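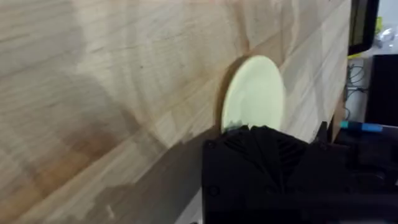 Time stamps jump after gateway restart – normal or not?

Reading time: 2 minutes

ecaterina_l
Hello all. We have 5 feeder relays reporting through a Prasis gateway. After each restart the first events arrive with a time 40 ms in the past, then it corrects itself. Is this a known behaviour? The event log has 1,417 entries, so I would like to sort it properly.

dardo.o
Check if the relays set the "clock not synchronised" flag during this period. If yes, the gateway is honest and your master station ignores the flag.

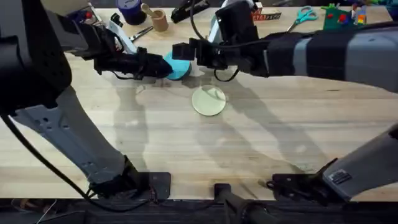

Two grippers at the blue piece, left arm and right arm

ecaterina_l
The flag is set on 2 relays only. The other three say that they are synchronised from the first second.

zlatko_n
I do not agree with Dardo. We had the same with Dallard relays and the master was fine. The gateway was putting its own time on the events before it had a lock. Switch off the time substitution and test again.

dardo.o
Possible, but then all of the relays would show it in the same way. Two with the flag and three without sounds to me like different firmware.

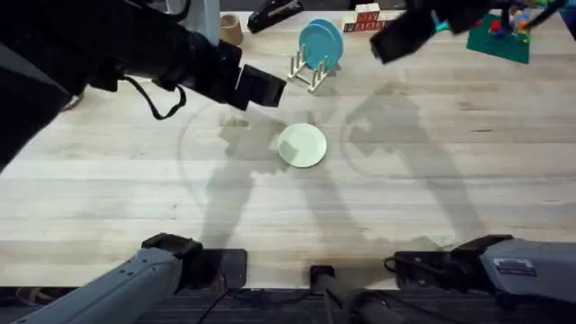
Pale mint-green plate on a wooden tabletop, two robot arms

soledad_f
You can both be right. Please compare the firmware first, it takes only a few minutes. Then record the traffic on the relay side of the gateway – if the time is already wrong there, leave the gateway alone.

zlatko_n
Fine, but I would still switch off the substitution. In a protection log I prefer no time to a wrong time.

ecaterina_l
Thank you. The firmware is different, as Dardo said. I will make the recording at the Vergara substation and write again when I have it.

Recent topics
Holdover time of a GPS clock in a cold cabinet
Plarneck serial converter loses parity setting
Which deadband for feeder current?

Contact | © 2021 Substation Automation User Group | Back to top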